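Farkia two-bin picking kit: six months of living with it

Posted 9 April 2024 by Tegwen Dafis

We bought the Farkia kit in October, mostly on the strength of Hiếu Nghiêm raving about it, and I've been meaning to write it up ever since. Short version: I like it a lot, with a couple of grumbles!

What you get is a pair of metal bins, a bag of coloured bars, and the recording software (called Edlow, no idea why). You supply the arm. You drive it through a pick, Edlow saves the joint positions and the camera view together, and you keep going until you've got enough to train on. We averaged 63 good picks an hour once Thịnh Vũ had got the knack, which was well up on our old setup.

The bars are the best bit. They look dull, but flat bars lying against a wall or against each other are properly awkward to get fingers round, and that's just the sort of example our model was short of. Give the bin a shake between goes (we do it every 10 picks) and you get a fresh muddle for nothing. 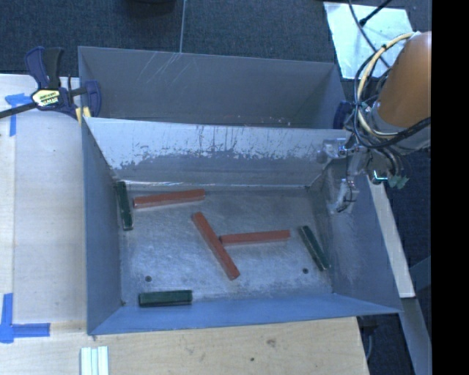 Three red, three green, and one of the greens right up against the left wall.

Now the grumbles. The bins don't come with any fixings, so budget for decent clamps. Ours crept across the table on day one and we had to throw away the whole morning's recordings, which I'm still cross about. Bare metal also throws up a lot of glare, and I'd love a matt version. The scuffs don't bother me, if anything the extra variety is handy.

Edlow itself is fine. Deleting a bad take needs 5 clicks, which is daft when you're doing it all day, and the export crashed on us twice before the last update. Support were quick and friendly about it though.

I'd give it 8 out of 10. If you already have an arm and need messy, fiddly picks, go for it. If you mostly handle soft things, Kenside do a kit with cloth pieces that Hiếu is trying next, and I'll report back once I've had a turn on it.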